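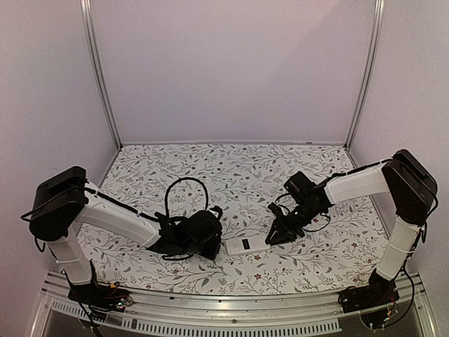
The floral work surface, with pale walls on three sides.

Amstead's battery drop-off is back for November, and it's bigger than ever! Up to 60 households came through the doors of Vitell Hall on opening morning, 08/11/2023, some with a jam jar's worth and some with a whole ice cream tub.

Last year the town collected 712 kilograms of used household batteries, a terrific effort for a place our size. Organiser Marcelino Toledo would love to beat it. "People have been saving them up in kitchen drawers all winter," he said. "Bring the lot!"

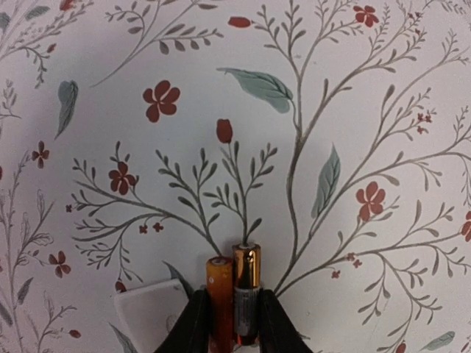 Sorting at home makes the queue move much faster, and a bit of sticky tape goes a long way. Cover the ends before you pack them, especially the little metal nub on top of a cylindrical battery like the one on the right, held against its copper-toned neighbour. Clear tape is fine. Button cells should be taped on both sides and kept well away from kids.

Tamás Oláh is running the Zevari Street collection point as well this year, with 40 free take-home tubs to give away. Car batteries still go to the transfer station on Valcárcel Road.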